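How to trim dead time from your gripper demos before training

2 March 2020

I put this off for months and just trained on everything, pauses and all. Then my policy learned to hover over things and do nothing, so here we are!
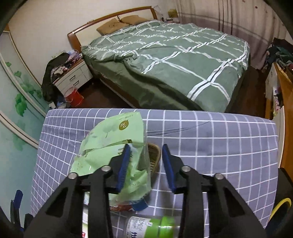
The trick is to let the gripper width do most of the work. Every episode I log has a width value per frame, and long flat stretches at the start and end are usually me getting settled. Those can go. The flat stretch in the middle, while something is being held, has to stay.

First, load the episode and smooth the width a little. I use a median filter over 6 frames (a plain average smears the moment of closing, and you'll want that edge nice and sharp).

Next, find where the hand starts moving. In Varkumer, the little trimming script I keep next to my logs, that's one line:

varkumer scan --episode 1542 --still 10

The last number is how many quiet frames in a row count as "still." Go lower and it starts chopping up slow, careful approaches – ask me how I know.

Now look at the plot before you cut anything. You should see pose speed and width on the same time axis. If the width closes while the script says you're still, your pose and width clocks don't line up, so fix that first.

Then cut, and leave some padding:

varkumer trim --episode 1542 --pad 10

It writes a new copy and leaves the original alone. I keep both until a training run finishes.

Try it on one episode, then on 100, then on the whole folder. Soft, crinkly stuff needs an extra look, as the width can keep creeping after the grasp and the script may read that as a second close. I mark those by hand for now.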